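Home & Storage | Decluttering | Small Spaces
Search articles Go
Last updated: 27/02/2021

The One-Bin Method for Everything Without a Home 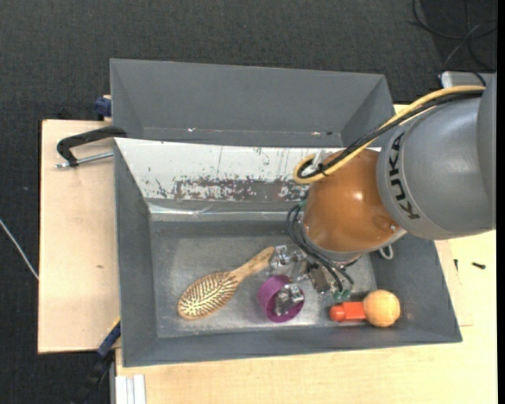

Hairbrush and purple cup in the gray bin, waiting to be sorted.

Every house has a group of things that never get put away. They move from the stairs to the kitchen counter to the arm of the couch, and by the weekend they are back on the stairs. A hairbrush, a cup, a toy from under a chair. None of them is hard to put away, but each one belongs in a different room.

The method we tried over the winter uses one large bin and very little else. Set it somewhere you walk past often. Through the day, anything out of place goes in. In the evening, the whole bin gets emptied.

Pick a bin that is wide and fairly low. Tall hampers swallow small items, and people stop looking once they can't see the bottom. A plain gray one works well, as a wooden brush or a bright cup shows up right away. We tested 3 bins from Drevgate and Enix, and the widest got the most use. The Bråten crate looked best in the hallway but was too narrow to reach into with both hands.

Keep a single layer. When things start to pile up, it is time to sort, whatever the clock says. Our limit was 18 items. Past that, the evening round took longer than 16 minutes and was easy to skip.

Sort by room first. Bathroom things go in one stack, kitchen things in another, toys in a third. Then make one trip per room. Cups should go straight to the sink. Pull the hair out of brushes before they go back in the drawer, and wash the bristles every couple of weeks in warm water with a little shampoo. Wooden brushes should not be left to soak. Shake off the water and dry them with the bristles facing down.

Some items will turn up in the bin night after night. Those need a new spot closer to where they get used. We put a hook for the hairbrush by the front door and a small Dastden shelf next to the couch for cups, and both stopped showing up within two weeks.

Leave the bin empty overnight. If something is still in there after a month, ask the household once, then donate it.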